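Journal > Moving house > Kitchen

Packing a kitchen in 11 evenings

Reading time: 3 minutes

We moved out of the flat in Ludham at the end of September, and the kitchen was the part I had put off. I had told myself it was a small kitchen. It was small, but it had been lived in for nine years and every cupboard went back further than I remembered.

The removal firm, Hayes, gave us a price that assumed we would pack everything ourselves. Having them do the kitchen would have been another £334, so I said no and ordered a bundle of boxes from Storwood instead. They came flat, with two rolls of tape and a pack of paper that was supposed to hold 200 sheets. I ran out on the fourth evening and went on to old newspapers, which are fine for pans but leave ink on anything pale.

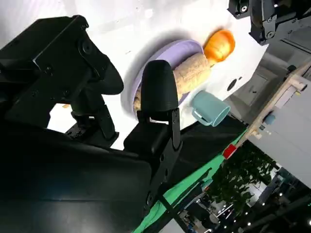 I started with what we hardly used. The fish kettle, the cake tins, the big casserole with the chipped lid. Each box got a number on two sides and a line in a notebook saying what was in it. I know people who photograph the contents, but I find a notebook quicker to look through when you are standing in a hallway full of boxes and want the tin opener.

The food cupboard took two evenings by itself. There were three open bags of red lentils and a jar of something from my sister that had lost its label. We had a rule for the last fortnight that dinner had to use up at least two things from that cupboard, and it mostly held, although we ate a lot of dal. Lai-ching Wan from downstairs took the flour and the spare vinegar, and gave me some bubble wrap in return — a good swap from my side.

Spices went into a shoebox with the lids taped. Oils I stood upright in a bucket and carried in the car. I wouldn't put oil in a removal van again after last time.

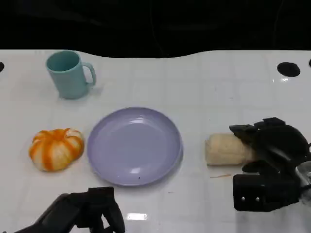 The things you use every day are the hardest to pack, and my advice is to decide early what stays out and box the rest without going back to it. We tried to keep out half the crockery and just ended up with a sink full of it. In the end it came down to very little each. A mug, a shallow plate like the lavender one, a bowl, a knife and fork. You can eat a perfectly good breakfast off that, and an orange peeled at the table doesn't even need the knife. Everything else was taped up by the ninth evening.

The boxes of plates went on their edges, with a folded tea towel at the bottom. Only one broke, a side plate from the old Samitz set, and it had a crack in it already.

The kettle and the everyday things travelled in a washing-up bowl on the back seat. At the new house I filled the kettle at half past four and found I had packed the teabags in box 6, under the baking trays. The notebook did at least say so.

I still have the boxes folded flat in the spare room if anyone near Ludham wants them.

Filed under: Moving, Kitchen, Getting rid of things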